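From: Otakar Slanina
To: murwood-makers list
Subject: Re: [murwood] Gear pump stalls below 12 percent duty

On the August thread, the Budstead group wrote:

> We are running the small brushed motors from the Kadlec surplus lot on
> the dosing heads. Above 19 percent duty they behave. Below 12 percent
> they hum and do not turn, and if we start them higher and ramp down they
> quit at a different point each time. PWM is at 500 Hz. Is this the driver
> or the motors? We would like to avoid buying another set.

It is probably neither. At 500 Hz the winding current in a motor this small has time to fall to zero during the off part of each cycle, and at low duty it will. The average current is then much lower than the duty figure suggests, and static friction in the pump head wins. The hum is the rotor being kicked at the PWM frequency without enough torque to break loose.

Two things to check before changing parts. First, look at whether your driver is set to coast or brake during the off time. The Clinix board ships with the jumper in the coast position. With the jumper moved to brake, the current keeps circulating through the low side and the speed curve gets a good deal straighter at the bottom. Second, measure the winding resistance of each motor at several shaft positions. Turn the shaft by hand a little between readings. A motor with a dirty commutator will give one or two readings far above the rest, and it will stall at a different point depending on where it happens to stop.

Keep the measured ones apart from the unmeasured ones. I did not do this the first time and had to repeat the whole lot.
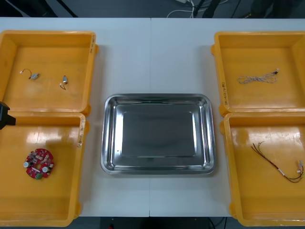
Sorting table: yellow bins, steel tray in the center. Small motors with leads and white connectors in the upper-left bin.

On connectors: measure at the motor terminals if you can reach them, and again at the plug. If the two differ by more than the resistance of the lead, the crimp is bad. I had one lead that read fine until it was bent, so flex it while the meter is connected.

If you still need slow dosing after that, use a start pulse. Full duty for 111 ms, then drop to the running value. This gets past static friction and the pump will usually hold a lower speed than it can start at. The extra volume from the pulse is repeatable enough to subtract in software, but calibrate it per head — the seals vary more than the motors do.

Raising the PWM frequency also helps, up to the point where switching losses start to heat the driver. Change one thing at a time and write down the stall duty after each.

Please post the resistance readings if you take them.

Otakar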